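## News from the robotics club: the kitchen table task

Since the autumn break our club has worked on one project only, and many parents and former members asked me what we do in the lab until the evening. So I will write a bit more than usual this time.

The project has the name Umora. It is our entry for the student competition in spring, in the category "household". The rules are short. A robot arm must sort and move things on a kitchen table, and the jury decides on the day which things lie where. Each team has 30 minutes for the whole programme, including the set-up, and the arm may not be touched after the start signal. Last year we took part with a driving robot, so almost everything is new for us, also for me as the teacher.

In the first weeks we did no programming at all. The group learned how to move the arm by hand in a safe way, how to stop it, and how to write down what they did. Finn Gerlach, who is in his last school year, made a small logbook programme for this and called it Storno, because its most important button is the one that cancels a bad trial. Every movement that we teach to the arm is saved there with a short note. At the moment we have 1,951 saved trials. I had hoped for more, but in October the lab was closed for the repair of the heating, and we lost many afternoons.

The trials are made in pairs. One person works at the computer and one person stands at the table and puts the things in place. They change after 40 trials, and this rule is taken seriously, as the person at the table gets tired sooner than one thinks. Vegetables were a wish of the younger members. We had started with wooden blocks, and with blocks the results were quite good, but a pepper has no flat side and it is not the same shape from the left as from the right. The first afternoon with peppers was a disappointment for everybody. The gripper closed beside the pepper, or it pushed it away, and one pepper fell on the floor so often that we gave it to the compost. 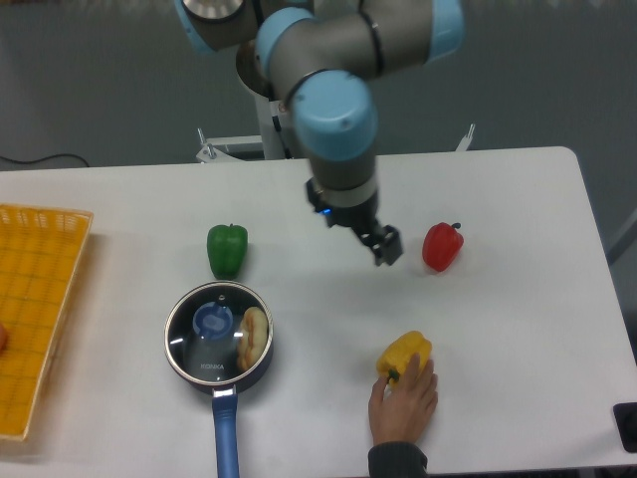
*Umora training in December: peppers, a saucepan and a bread roll on the table.*

It has become better since we changed two things. Firstly, the arm now goes to a waiting position above the table before each grasp, and only then it moves down. This costs time, but the programme has fewer surprises. Secondly, Birgit Nolte from the firm Buschmann visited us and looked at our settings for the gripper. She explained that we closed it much too fast, and she showed the group how to find a good speed by trying small steps. For this visit we want to thank her very much. She also stayed for the questions afterwards, and there were a lot of them.

The peppers can now be upright or lying, and we mix both in one round. Green is the most difficult colour for our programme, red the easiest. We do not know yet why this is so. Finn thinks it is the lamp on the ceiling, and two others believe that we have simply more red examples in the logbook. They will test it in January with the blinds closed - if we get the afternoon lab for longer than usual.

Things made of metal and glass are a separate problem. A glass lid gives strong reflections, and when the light changes, the programme sometimes sees an edge in a place where there is none. For the competition we have to expect such objects, therefore we practise with them on the table also when the arm has only to move the vegetables.

Some words about money. The competition fee and the train tickets for the team come to 2,688 euros. One part is paid by the school, and for the other part we will sell cake and hot drinks at the open evening before the holidays. The Driltilent group from the neighbour school, who are our partners in the competition preparation, will share the stand with us. Please bring your own cup if you can.

We are still looking for two members who like to write and draw. The jury wants a poster and a short report in English, and until now all of us prefer to sit at the computer. No experience with robots is necessary. The club meets after the sixth lesson in the lab on the ground floor, and it ends at 5.30 pm. Who wants to join can speak to Finn or to me, or just come to the door and knock loudly, it is often noisy inside.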